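Keep the Small Print Shops Open to Walk-Ins

The town of Drestumby has 3371 residents and one place left where you can walk in with an idea and leave with it printed on a shirt. The shop is called Islow. It sits between the pharmacy and the old bus office, and in October it plans to stop taking walk-in orders. After that everything goes through a website, with a minimum of seven pieces per order.

I think this is a mistake, and I want to explain why without pretending the shop is a charity.

Lucyna Jabłońska, who runs Islow, has been open about her numbers. Single orders take as much setup time as large ones. A customer who wants one shirt for a birthday will stand at the counter for half an hour choosing between two yellows. A soccer club sends a file, pays a deposit and picks up the boxes. If I were looking only at her ledger I would make the same choice.

But the single shirts are the ones people keep. I own a shirt from a family reunion held by my wife's side, the Borkowskas, with a drawing of her uncle Edmund asleep in a lawn chair. Eleven years later the ink has cracked and I still wear it to mow. I also own four shirts from company picnics and charity runs, all printed in bulk, and I use them to wash the car.
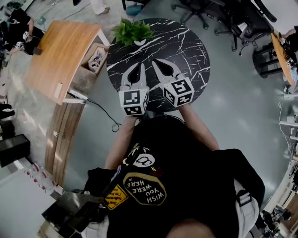 A shirt is a cheap way to say something in public. It can carry a joke, a town name, a cartoon or a line that only three other people will understand. Most of what we say that way now is chosen for us by whoever stocks the rack at the mall. There is nothing wrong with buying a funny shirt off a rack, and I have bought plenty. I would just like there to be some other way to get one.

The website is supposed to be that other way, and I have tried it. The Bornik design tool that Islow will use offers 206 fonts and no advice. When I placed a line of text too close to the collar, it let me. Lucyna would have told me to move it down two inches. My neighbor Bożena Śliwiński gave up after her picture came back three times with the same error message, and she used to lay out a newspaper.

I have a modest proposal. Keep one afternoon a week for walk-ins, from 2 p.m. to closing, and charge a setup fee that covers the time. I would pay it. The reunion crowd would pay it, and so would the high school kids, who already spend more than that on sandwiches. The town gave over 3000 dollars last year for new planters on Nowakowski Street. A smaller sum would cover the slow weeks in winter.

Lucyna says she will think about it. The counter is open as usual until the end of September, and I have a drawing to bring in.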